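FOR RELEASE: September 2021

Nidcombe Opens Its Doors to Second-Career Teachers With Paid Classroom Year

By Llinos Skyrme, Director, Nidcombe Teaching Fellows

Well, I get to share some good news today, and I've been sitting on it since spring, so forgive me if I rush. Nidcombe Public Schools is starting a paid fellowship for adults who want to leave the job they have and become teachers. We're calling it the Nidcombe Teaching Fellows, and our first group of 16 people is already in our buildings, learning names and figuring out which copier jams (the one by the Lacson Middle School gym, every time).

I came to teaching late myself. I spent years doing payroll for a trucking company and took night classes toward my license, and I paid for all of it with a credit card I was still paying down when my first students graduated. I loved the work from the first week, but getting there was miserable. When the district asked me to build a program for career changers, I started with a list of everything that had nearly made me quit, and money was at the top of it in big letters!

So the fellows get paid. Each one draws a full-year salary as a classroom associate, with the same health plan our other employees have, and the district covers tuition for the license coursework. In return they agree to teach in Nidcombe for three years once they're licensed. If a family move or an illness gets in the way, we'll sit down and work something out. I wrote that part of the agreement myself and I'm proud of how short it is.

Fellows spend four days a week beside a mentor teacher and the fifth day in class with each other, at the old Jinda Street library branch, which the district has been using for staff training. They start small, with a reading group or a lab station, and by December each fellow will be planning and leading one full class period a day. In the spring that grows to half the schedule.

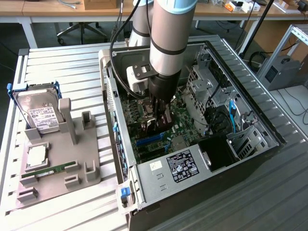

Work inside an open desktop computer, with the side panel off.

We had 15 openings in the budget. Then the applications came in, and the last two people on our list were so good, and so different from each other, that I walked down the hall and asked for one more. That's how we ended up with 16. Our fellows include a former dental hygienist, a machinist, a baker who wants to teach chemistry (it makes perfect sense once you hear her talk about bread), and a retired postal carrier who knows half the families at Sokavlow Elementary by their street addresses.

They'll be working in six schools this year: Sokavlow Elementary, Lacson Middle, Nidcombe High and three of our smaller elementary buildings on the east side. We put them where principals told us they were short on math, science, special education and career and technical teachers. Those are the jobs we post in March and are still posting in August, and every family in town has felt it, usually in the form of a long-term sub and a packet.

I asked Ynyr Ruddock, our superintendent, for a few words, and he gave me more than a few, so I've trimmed.

"We have spent a lot of years trying to hire teachers away from the district next door, and they've spent those years trying to hire ours," Ruddock said. "Meanwhile there are people living right here who would be wonderful with kids and can't afford to take a year off to get a license. Our 1,576 students deserve to have those people in front of them. I visited a fellow's reading group last week and had to be reminded that I had another meeting."

Mentors matter as much as anything here, and I want to say thank you to ours in print. They each receive a stipend and one extra planning period, and they went through two days of training with me in August in a room where the air conditioning was more of a rumor. A mentor's job is to watch, to be kind about it, and to say the hard thing before it becomes a habit. Mine told me I talked too fast. She was right, and I still do.

Now for the practical part. We plan to take a second group next fall, and applications open in December. You need a bachelor's degree for most subjects. For career and technical subjects, work experience in the trade can count instead, so please don't rule yourself out before you talk to us. You don't need any teaching background. Coaching, tutoring, scouting and Sunday school all count for something in my book, and so does raising a houseful of teenagers.

The application has a short form, two references and one page on why you want to do this. Spelling mistakes won't sink you. People who make it through the first round will be invited to spend a morning in a classroom, followed by a conversation with me and a principal. Bring comfortable shoes.

We'll also hold an open evening at the Jinda Street building before applications open, with this year's fellows there to answer questions without me hovering. The time and date will be posted on the district website and on the board outside the central office. Kids are welcome, and there will be a table of books for them and some kind of cookie, most likely the baker's.

Reporters who would like to visit a classroom or talk with a fellow or mentor should call the Nidcombe Public Schools central office and ask for Llinos Skyrme. Please give us a day's notice so we can check with the building principal.

###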